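Forum Beschaffung und Labortechnik › Automatisierung › Haushaltsplanung
Thema: Ersatzfinger und Verbrauchsmaterial für Tischgreifer – wie veranschlagen?

R_Tarigan
Sehr geehrte Kolleginnen und Kollegen,
für den kommenden Haushalt ist bei uns ein zweiter Greifarbeitsplatz anzumelden. Vorgesehen ist das Sortieren und Ablegen kleiner Gegenstände am Tisch, vor allem Stifte und Fläschchen. Das Grundgerät ist durch den Rahmenvertrag mit Jutura abgedeckt. Offen ist der Ansatz für Greiferfinger. Das Angebot nennt 66 Euro je Paar bei Abnahme von 25 Paaren, einzeln 156 Euro. Die Anmeldefrist endet im März.
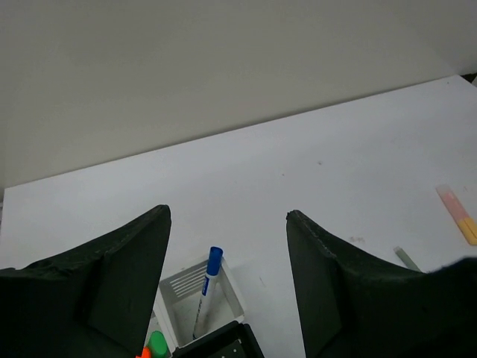
Nach meiner Auffassung wäre die Staffelmenge für zwei Arbeitsplätze vertretbar, sofern sich die Finger über drei Jahre lagern lassen. Gibt es hierzu Erfahrungswerte?
Mit freundlichen Grüßen
Retno Tarigan

J.Adomaitis
Sehr geehrte Frau Tarigan,
von der Staffelmenge rate ich ab. Wir haben seinerzeit ebenso bestellt, und nach der Umstellung der Aufnahme durch den Hersteller passte der Restbestand nicht mehr. Die Innenrevision hat dies beanstandet. Ich empfehle 3 Paare je Arbeitsplatz als Erstausstattung und einen Abrufvertrag für den Rest.

M_Varghese
Dem Vorschlag von Herrn Adomaitis kann ich mich nur eingeschränkt anschließen. Drei Paare zum Einzelpreis kosten 468 Euro, bei zwei Arbeitsplätzen also 936 Euro. Die Staffelmenge kommt auf 1.650 Euro. Wer regelmäßig wechselt, hat den Unterschied bald eingeholt. Maßgeblich ist das Greifgut. Bei kleinen Flaschen mit Klappdeckel ist die Auflagefläche gering, und die Kanten werden entsprechend beansprucht. Wir führen daher für solche Teile einen eigenen Ansatz – getrennt von den Stiften. 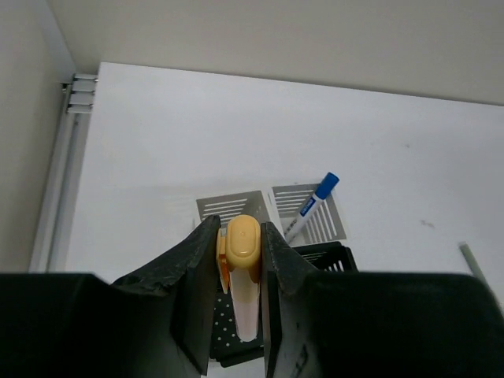 Greifer mit Fläschchen, dahinter Korb und Stift auf der gestreiften Unterlage

Die Prüfkörper selbst (bei uns aus dem Sortiment Flakoneck) laufen unter Verbrauchsmaterial und gehören nicht in die Investition.

J.Adomaitis
Die Rechnung von Herrn Varghese ist richtig, setzt aber voraus, dass alle 25 Paare tatsächlich verbraucht werden. Bei uns war das nicht der Fall.

C.Phetsri
Ergänzend der Hinweis, dass Fundel auf Anfrage auch kleinere Staffeln anbietet. Bitte die Lieferzeit schriftlich bestätigen lassen.

R_Tarigan
Vielen Dank für die Rückmeldungen. Ich werde sechs Paare zum Einzelpreis anmelden und bei Fundel ein Vergleichsangebot einholen. Herr Varghese, unter welchem Titel führen Sie die Körbe und Unterlagen?

M_Varghese
Geringwertige Ausstattung, gemeinsam mit den Stifthaltern.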